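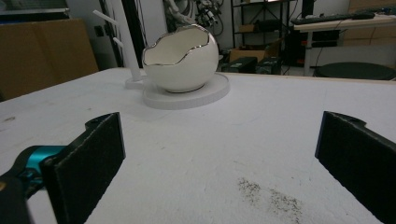

30 juin 2026 - Cahier d'atelier, table blanche

Repris la série bols et soucoupes. Pièce du jour : le bol « coquille » de Gemden, céramique blanche émaillée brillante, bord irrégulier souligné d'un filet argenté. Posé sur le plateau rond blanc à bord relevé, vers le fond de la table.

Cotes relevées : bol 100 mm au plus large, plateau 15 mm de haut. Masse à vide non notée, balance Koka en charge. À faire.

Contraste : bol blanc, plateau blanc, table blanche. Le filet métallique reste le meilleur repère de contour. L'intérieur tire sur le crème, écart faible mais exploitable. Reflets sur le flanc gauche, à comparer avec la lampe déplacée de l'autre côté. Pas de spray matifiant sur cette pièce, le filet n'est pas garanti au solvant (fiche fournisseur, p. 14).

État de la table : traces grises, quelques rayures fines et courbes. Petits grains sombres dispersés à l'avant, côté droit. Nature non déterminée. Aspirer avant la prochaine pose - ne pas essuyer à sec, le plateau de la table se raye. Les rayures étaient déjà signalées en janvier, rien de fait depuis.

Nicanor Chávez propose de passer au tapis gris Stultivlow. D'accord pour un essai, mais garder une série complète sur fond blanc pour comparaison avec le lot Zapata.

Reste à faire :
- peser bol et plateau séparément
- vérifier le jeu du bol dans le plateau
- étiquette 62 à refaire, illisible
- commander un second bol, même référence, au cas où le bord s'ébrèche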